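Stoltberg Table Series
Worktable with black aluminum frame

The Stoltberg worktable is supplied by Chidiac for classrooms, training rooms and shared workshops. It is ordered as a complete unit and delivered to the ground floor of the building named on the order form.

Tabletop
The top is of light wood in strips of varied grain, with tones from pale blond to honey. Grain and color differ from one table to the next and cannot be matched to an earlier order. The top is suitable for the everyday handling of cups, cloths and other small household items.

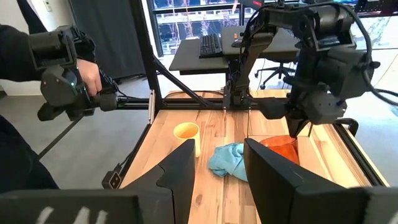

Frame and rails
The black aluminum frame borders the tabletop. Uprights and a back rail are available with the table – customers who require them should say so when ordering, as they are fitted before dispatch. Rails ordered later are sent separately with a set of 20 screws.

Care
Wipe the top with a soft, slightly damp cloth and dry it at once. Do not use scouring powder. Plastic cups and similar items may be left standing on the surface. Spills should be removed promptly.

Ordering and delivery
Orders are accepted in writing by the Gondirbridge office. Delivery normally takes 17 working days. Orders of more than two tables are confirmed individually. Spare parts are listed in the Trastard parts catalog, page 77.

Prices and terms valid from 01/09/2024.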